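3.2 The enclosure and the bench

The Belton cell began as a corner of a shared workshop in Flenedham, and most of what follows was built there in the evenings, between other members' projects. We wanted a two-arm setup that a small group could put together with ordinary hand tools and then leave standing for months, and we are delighted with how far that modest aim has carried us! The first version had no walls at all. Anyone walking past the bench changed the background, and our early policies were far too fond of learning from it. Closing the cell in with plain light panels, joined by metal corner posts at the back, was the best afternoon's work of the whole build.

The tabletop is a gray wood-grain surface with aluminum strips along its left and right sides. Both arms mount to a black strip at the front edge, so that their bases keep a fixed spacing even when the table has to be lifted out. Getting that strip straight took Tessier and Moulin four attempts. The reward is that a calibration done in July still held when we checked it 11 weeks later, with no shimming in between.
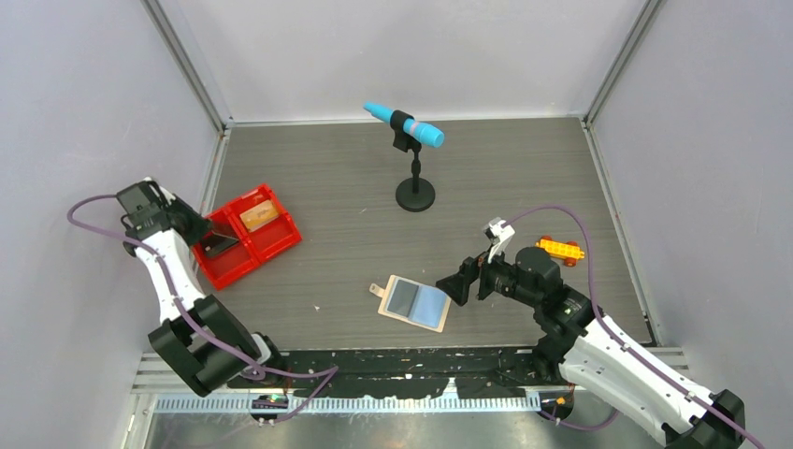
Figure 3. The two-arm cell with objects on the tabletop, including a red compartmented tray, a toy microphone in a stand and a toy car.

Cable routing deserves more space than it usually gets in papers of this kind. In our second version the cables hung free behind the wrists, and a wide reach by one arm would sometimes snag the other. We now leave a loop at the top of each wrist and bring the cable back along the white link toward the base. The loop looks untidy – we have been teased for it – but it gives the wrist its full range of rotation and it has survived every session so far. Cuadros tried 27 loop lengths on the left arm before settling on one, and the right arm simply copies it.

Objects are chosen from a bin of toys and household odds and ends. We like things that are awkward in different ways: a shallow tray invites the fingers to catch on a divider, while anything on wheels can roll off at the first careless touch. Placement is deliberately loose. The operator sets the objects down by hand, at whatever angle they land, and an episode begins from there. After 75 episodes the layout is cleared and a fresh selection is made. It is a wonderfully simple routine, and new workshop members have picked it up in one evening.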